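Trekano Forum > Learning from demonstration > Data collection

Cloth folding demos: start from flat or from crumpled?

kesness_lab
Posts: 26

We are gathering teleoperated demos for towel folding on a two-arm table. One towel, two operators taking turns, leader arms on a bench behind. So far we have 799 episodes saved and I am trying to decide what to do with the next batch.

The question is the start state. My colleague wants every episode to begin with the towel laid out square, so the policy only has to learn the fold. I want at least half of them to begin from a heap. The wrist view is where the two kinds of episode differ most.

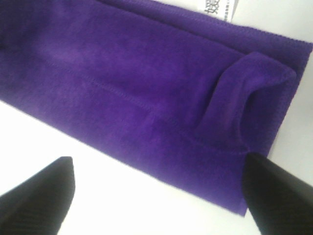 With a heap the operators also disagree with each other. One goes for the nearest corner, the other hunts for the hem and pulls along it. Both get there, but the paths look nothing alike and I worry the policy will average them into something useless.

Has anyone trained on a mix like this? We are using action chunking, nothing exotic.

dhubmann

We did this in May with tea towels. Start flat. Get the fold working, then add heaps as a second task with its own label. We mixed them from the beginning and the policy kept trying to fold towels that were not open yet.

I would also write down which corner gets picked first and make both operators stick to it. It is dull but it helped us more than any change to the model did.

Damian Hubmann
Kamath

prirnham_pete

I disagree with starting flat. If you only collect flat starts, the first time a grasp slips you are in a state the policy has never seen. Then you end up collecting heaps anyway, in a hurry, and they all look the same because everyone drops the towel from the same height.

What does your fixed camera see when the towel is bunched up? If you can't pick out a corner by eye from that view, I wouldn't expect the network to manage it either.

kesness_lab

Fixed view, bunched start: 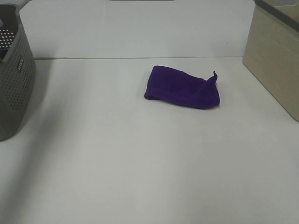 I can find one corner easily enough, the rest I would be guessing. The operators have the wrist cameras on a second screen and say they look at those most of the time once the grippers are down.

Fair point about slips. Going back through the logs, plenty of the flat-start episodes have a missed grasp in them, and we have been throwing those away.

prirnham_pete

Stop throwing them away! If the operator recovered and finished the fold, that is a good episode. Ours were all kept unless someone stopped early.

dhubmann

Half agree. Keep the recoveries, but trim the part where the operator sits still thinking about what to do next. Long pauses taught our arms to pause. We ended up cutting anything over 2 seconds with no movement.

I still say don't mix the starts until flat works. A dropped towel and a heap are not the same problem. After a slip most of the cloth is still where you left it.

mortar_and_pestle

Can I ask about colour? One dark towel on a white table is about as easy as it gets. We did the same and it fell over when someone brought in a grey one. I would sort that out before arguing about heaps.

kesness_lab

Colour is on the list. We have 8 more towels in a drawer and the plan is to swap every session, but I wanted one towel sorted first so we know what we are looking at.

Here is the protocol as it stands, after reading the replies. Please pick holes in it.

Flat starts

Lay the towel square to the table by hand. Move it a little between episodes and turn it now and then, so the tag does not always end up in the same place. Both arms go to the home pose with the fingers open before recording starts. Keep recoveries, trim pauses. 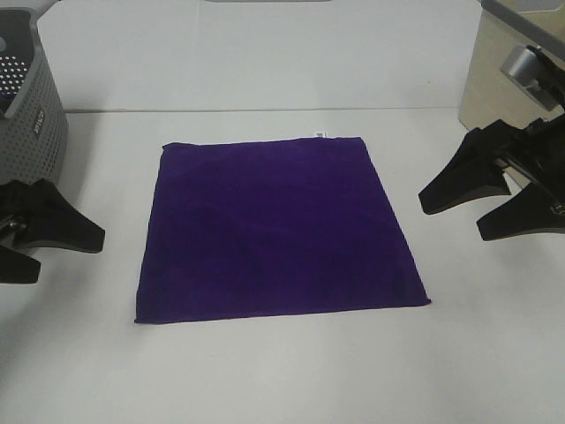 Heap starts

Separate label, separate folder. Pick the towel up by any point and let it go, no arranging afterwards. Operator takes the nearest visible corner first, every time. The episode ends when the towel is flat, and folding is not part of it.

dhubmann

Good. I would end the heap episodes with the arms back in the home pose too, or you will have trouble joining the two policies up later. We had to record a set again for that reason.

prirnham_pete

"Nearest visible corner" - nearest to which arm? You will get two answers from two operators. Otherwise fine. I would still train one run on everything together, it only costs you a night on the machine.

kesness_lab

Nearest to the right arm, I will add that. And yes, we can do the mixed run as a comparison. Home pose at the end goes in as well. I will post success rates for both when we have them.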